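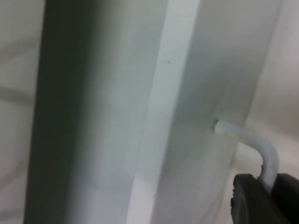
Stullside is a dark game, and I mean that in the best way, so give brightness five minutes before you load your first save! Most of Prestside is lit by one lamp and a lot of hope, and if your screen crushes the low end you'll walk Cirillo straight past a ladder without ever knowing it was there. What you want is a slow slide from dark to light, the way the tall panel on the left goes from a dark gray-green at its outer edge to a soft gray-white with no hard jump along the way. The almost white strip beside it should stay bright too, without bleeding into the gray. Once the game looks like that on your screen, the rooftops open up beautifully.

4. Setting Up Picture, Sound and Subtitles

Before you start: finish Section 3 (installing through the Bilteo launcher) and let the launcher update to build 378. Older builds have the brightness slider in a different menu and the subtitle options are missing entirely.

4.1 Brightness and contrast

1. Turn off any "vivid" or "dynamic" mode on your TV or monitor. Use game mode if you have it.

2. Dim the room to how it will be when you play. I play at night and made the mistake of calibrating at two in the afternoon with the blinds up.

3. From the title screen, open Options, then Display, then Calibrate. The game loads a little test alley with three doors.

4. Lower Brightness until the left door just disappears, then bring it up one notch.

5. Raise Contrast until the lamp on the right loses its rim, then bring it down one notch.

6. Press Apply. Backing out with the cancel button throws away your changes with no warning.

Note: if you use HDR, switch it on in your system settings first and then restart the launcher. The HDR toggle in the game stays grayed out otherwise.

Caution: the test alley has a flicker at the end to check for ghosting. If flashing lights are a problem for you, hold the skip button as soon as the alley loads. The flicker won't play and your settings still save.
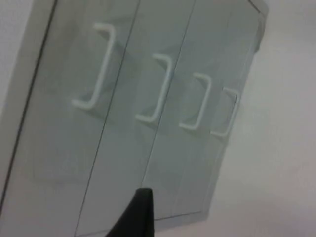

Wall-mounted cabinet with a gray-green, translucent front, seen from below.

4.2 Sound

Now the fun part, and I will try to keep it short. The game has more than 2,000 spoken lines, and a lot of the best ones are muttered by guards who don't know you're on the balcony listening. With the default mix the rain wins. Every time.

1. Open Options, then Audio.

2. Set Output to match what you're really using: TV Speakers, Stereo Headphones or Surround. Auto picks TV Speakers on most setups, even with headphones plugged in.

3. Set Voice to 100.

4. Set Music to 80. The score is gorgeous and it's still plenty loud there.

5. Set Weather to 45. You'll hear the rain on the tin roofs in the market, but the guards come through on top of it.

6. Leave Footsteps alone. The game uses that slider for your own steps and for everyone else's, and turning it down makes the stealth sections much harder than they need to be.

7. Press Test Line. Cirillo reads a short bit from the opening chapter. If he sounds like he's standing in a bathtub, go back to step 2, because you have Surround turned on over stereo headphones.

Note: Night Mode squeezes loud and quiet sounds closer together. It's great for apartments! It also flattens the distance cues, so you may think a guard is in the next room when he's down in the courtyard.

4.3 Voice language and subtitles

Voice language and text language are separate here, which makes me so happy. You can play with the Italian cast (do it, at least once, the harbor chapter is fantastic) and keep everything on screen in English.

1. In the Bilteo launcher, select Stullside, then Manage, then Voice Packs.

2. Tick the pack you want and wait for the download to finish. Don't start the game while the bar is still moving.

3. In the game, open Options, then Language, and set Voice and Text separately.

4. Under Subtitles, choose Dialogue Only or Full. Full adds sound captions such as "dog, two streets over," and I've been tipped off by that dog more than once.

5. Turn on Speaker Names. Several of the guards sound alike and the names change color when someone gets suspicious.

6. Pick a text size. Large is good from a couch. Huge covers the compass in the bottom corner, so move the compass to the top under Interface if you go that way.

Caution: removing a voice pack while a save is suspended can leave that save silent until the next chapter. Quit to the title screen first, then remove the pack.

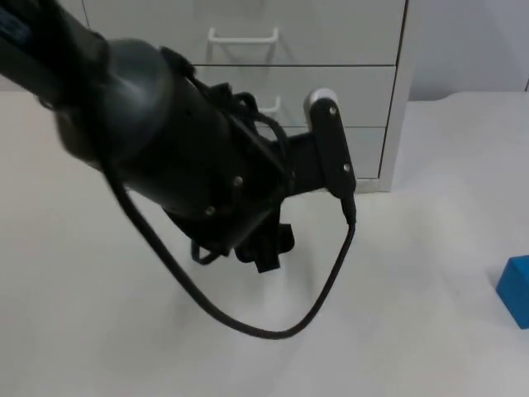
Black robot arm with its gripper above the tabletop.

4.4 Saving your settings as a profile

1. Open Options, then Profiles, then Save As.

2. Name it something you'll recognize. Mine are "couch" and "desk."

3. To swap later, hold both shoulder buttons on the title screen and choose from the list.

Profiles hold display, audio and subtitle choices. Controls are stored somewhere else and are covered in Section 5, along with the lockpick sensitivity setting, and please don't skip that one.

Guide by Nives Santoro
Last updated: September

Comments (4)

rooftop_marla
The Weather slider!! I've been leaning into my TV for a week trying to hear the two guys arguing about soup. Thank you.

dunkel9
Step 6 in 4.1 got me twice before I found this page. Why does cancel not ask first?

Nives Santoro
@dunkel9 I wish I knew! I've sent it in as feedback through the launcher. For now, Apply, then back out.

pk_harbor
Does Huge text still cover the compass if you're on ultrawide? On mine it sits off to the side and I can see both fine.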